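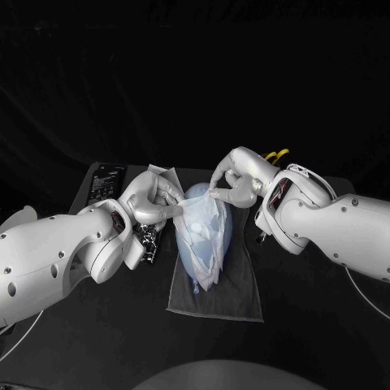
Última modificación: 21 de agosto de 2021

Envolver un globo con las manos de otro

Llevo en el laboratorio de Tretstead el tiempo suficiente para saber que las tareas que parecen fáciles son las que más me hacen sudar. Abrir un cajón, bien. Poner un vaso dentro de otro, bien también. Pero esta temporada me toca enseñar al robot a cubrir un globo con una hoja muy fina, y quiero escribir un poco sobre ello antes de que se me olviden las sensaciones. El español no es mi primera lengua, así que pido paciencia con algunas frases.

Trabajamos por control remoto. Yo estoy sentada a unos pasos, con los guantes puestos, y lo que hacen mis dedos lo hacen también los dedos blancos sobre la mesa. Veo lo que ve el robot en una pantalla pequeña. Cada intento se graba entero, desde que levanto las manos hasta que las retiro, y después Olaia Rivas lo revisa y decide si sirve. Ella es más severa que yo. Si al final la hoja cubre el globo pero durante el camino he hecho tres movimientos inútiles, me lo devuelve con una nota. La última decía solamente: «¿qué buscabas aquí?». No supe contestar.

El globo pesa casi nada y por eso es un mal compañero. Si lo empujo con el dorso de la mano, se gira. Si lo aprieto, se escapa. Ezequiel Garrido propuso poner debajo una tela gris doblada y desde entonces rueda menos. Parece poca cosa, pero me ha ahorrado muchas repeticiones.

La hoja es otro problema. Los guantes no me devuelven la fuerza, solo la posición, y tengo que adivinar con la vista cuánto estoy tirando. Al principio tiraba demasiado. Ahora intento mirar los pliegues: cuando se ponen rectos entre las dos manos, es momento de aflojar. También he aprendido a no cambiar de agarre si no es necesario, porque una mano de estas encuentra el borde de una hoja arrugada con mucha dificultad, y a veces coge dos capas y yo no me doy cuenta hasta que bajo los brazos. 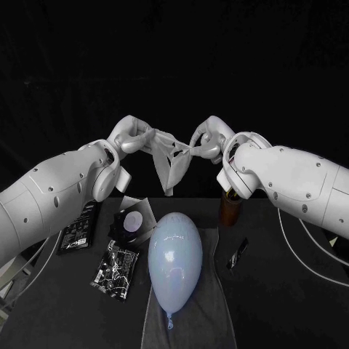 Enseñar con las manos tiene una parte que yo no esperaba, y es que uno empieza a observar sus propias costumbres. En mi casa yo pondría la hoja encima de la mesa y después el globo encima de la hoja, sin pensarlo. Con el robot lo hago al revés, primero sujeto la hoja en el aire con las dos manos y luego la dejo bajar. Me gusta empezar con el globo tumbado a lo largo, con el nudo hacia mi lado, porque así sé dónde está la parte que no quiero enganchar. El momento de tener la hoja suspendida encima es el que más me cuesta: las dos manos casi se tocan, el plástico se queda recogido entre ellas y un trozo cuelga por abajo, y yo necesito abrirlo sin soltarlo. Unas veces separo primero la izquierda y otras veces la derecha. Olaia prefiere que sea siempre la misma. Omprakash Yadav, que entrena el modelo, prefiere que varíe. Todavía no se han puesto de acuerdo y mientras tanto yo hago las dos cosas.

Según la cuenta de Omprakash tenemos ya 3317 demostraciones entre todas las tareas, y de la del globo son 241. A mí me parecen muchas cuando me duelen los hombros y pocas cuando veo lo que el modelo hace solo. Lleva las manos hacia la hoja con bastante seguridad, la coge, y luego se queda pensando encima del globo igual que me quedo yo. Ha copiado mi duda. Omprakash dice que es normal, que los datos con pausas enseñan pausas, y me ha pedido que intente mover las manos de manera continua, aunque vaya más despacio. Lo estoy practicando. Es como hablar un idioma extranjero por teléfono, hay que seguir aunque falte la palabra.

He cambiado también mi horario. Hago sesiones de 30 minutos y después descanso de verdad, lejos de la pantalla. Antes seguía hasta el cansancio y los últimos intentos eran peores, con los dedos cerrados más de lo necesario. Callum Bickerstaff, que viene del grupo de Colmont, me recomendó además apoyar los codos. Con los codos apoyados llego peor al fondo de la mesa, pero tiemblo menos, y para una hoja así el temblor importa mucho.

La semana próxima quiero probar con un papel más rígido y comparar. Si alguien que lee esto ha teleoperado con materiales blandos y tiene algún truco para separar dos capas sin sentirlas, me alegraría mucho un comentario. Leo todos, aunque tardo en contestar porque busco las palabras en el diccionario.

Vira Holovko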